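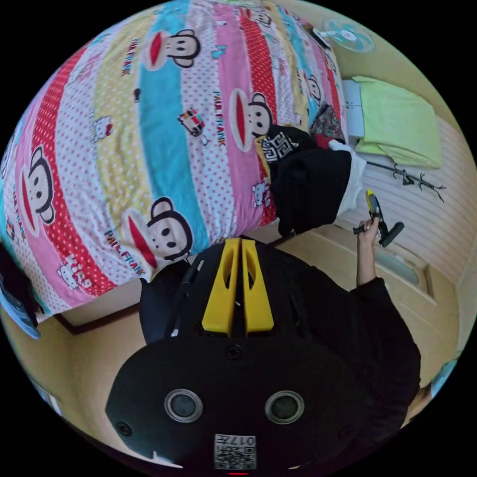 Tips for recording chores at home with the hand-held grippers

Before you start

Clear the floor on your side of the bed. You will be watching your hands, and the slipper will find you.

Wipe both lenses with a dry cloth. A thumbprint looks like nothing to you and like heavy fog to the learning system, which has no idea what a thumb is.

Tie your hair back and roll up anything floaty. Sleeves are fine. Scarves want to be in every shot.

Folding and tidying

One garment, one recording. Huteck's first batch had 3,486 recordings in it, and a good many were two shirts and an argument.

Go at the pace of someone folding for a relative they quite like. Showing off produces a robot that throws trousers.

Pinch cloth a little way in from the hem. Right on the edge it slips, and you will say something the microphone keeps.

Dropped it? Pick it up again with the gripper and carry on. Recoveries are useful. Toivo Harju deleted all of his in April, out of pride, and had to do the lot again.

Leave patterned bedding on the bed. Plain sheets every time will teach the thing that all beds are grey, and it will be hopeless in most of Bultdale.

Making the bed

Straighten the far corner first, then work back towards yourself. Keep both grippers pointing at the job, even while one of them is idle.

Stop after 7 goes and put the kettle on. Wrists complain later than they should.

Charge both grippers overnight, and not under the pillow, Merrick.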